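Tischmatte Camano - die Unterlage, die den Schreibtisch wieder freundlich macht

Startseite > Arbeiten & Wohnen > Schreibtisch > Unterlagen

Wer zu Hause arbeitet, bastelt, Briefe schreibt und zwischendurch auch mal am selben Platz nascht, der weiß, was so eine Tischplatte im Laufe der Jahre alles mitmacht. Unsere Camano ist für genau solche Tische gedacht. Sie liegt flach auf, rutscht nicht bei jeder Armbewegung davon und fühlt sich unter den Handgelenken angenehm an, auch wenn der Abend einmal länger wird.

Entworfen hat sie Mayu Fukuda in unserer kleinen Werkstatt in Stalach, und sie hat sich lange mit der Oberfläche beschäftigt. Die feine, schräg laufende Rippenstruktur sollte man spüren, aber beim Schreiben auf einem einzelnen Blatt sollte sie trotzdem nicht stören - ein Spagat, der uns fast 5 Monate gekostet hat und über den wir heute sehr froh sind. Das helle Blau war übrigens ihr erster Vorschlag und ist bis heute unser Liebling geblieben.

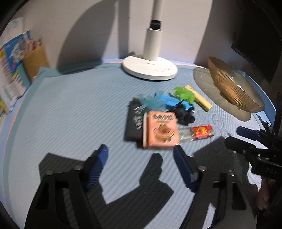 Camano in Hellblau, mit Schreibtischlampe, Stiftehalter und rundem grauen Platzset.

Schön ist auch, wie gut sich die Matte mit anderen Dingen verträgt. Eine weiße Lampe mit breitem Fuß passt ebenso dazu wie eine goldfarbene Schale, und wer Bücher und Zeitschriften gern in Griffweite hat, stapelt sie einfach an der Wand. Kleinkram, Schächtelchen und Päckchen dürfen ruhig in der Mitte liegen bleiben, bis man Lust zum Aufräumen hat.

Zum Reinigen genügt ein feuchtes Tuch mit einem Tropfen Spülmittel. Bitte nicht in die Waschmaschine geben und nicht knicken! Nach dem Auspacken darf die Matte ein wenig ruhen, dann legen sich die Ecken von selbst.

Produktdaten
Länge: 98 cm
Stärke: 2 mm
Farbe: Hellblau
Lieferung: gerollt im Karton
Lieferzeit: 4 Werktage
Garantie: zwei Jahre

Passend dazu: Platzset Seixas, rund

Fragen zu Maßen oder Sonderwünschen beantwortet Ihnen Lionel Lambert aus unserem Kundendienst, gern auch telefonisch und gern auch ausführlich. Die nächste Lieferung in Hellblau erwarten wir im September, Vorbestellungen nehmen wir schon jetzt entgegen.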